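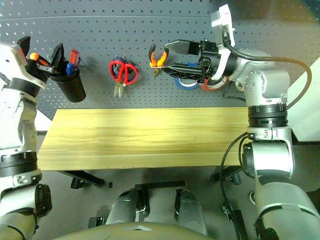 Rechercher sur le site... OK

Essai de nuit

La Donumeo n'existait pas encore pour le public. Jeudi, à 2 h du matin, je l'ai sortie de l'atelier de Womley sous son camouflage, et j'ai pris la route de Bidley. 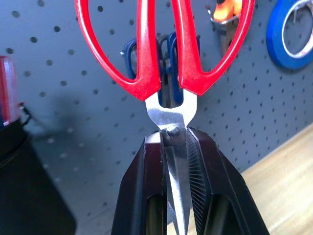
Le compteur indiquait 2789 kilomètres. Une bande de camouflage battait contre l'aile – je me suis arrêtée pour la couper. Dans la boîte à gants j'avais des ciseaux à manches rouges. Un phare s'est allumé derrière moi, puis un appareil photo.

« C'est la nouvelle ? » a demandé une voix.

J'ai répondu que c'était la voiture de ma mère. Il a ri, et j'ai démarré.
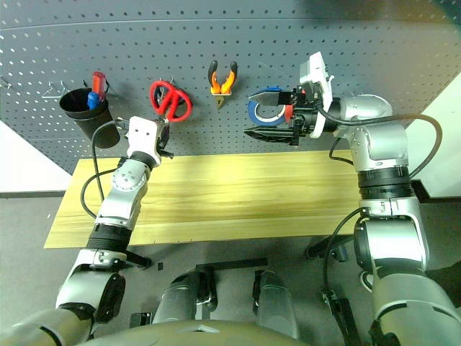 À lire aussi

Le dernier garage de Heywood
32 virages
La berline grise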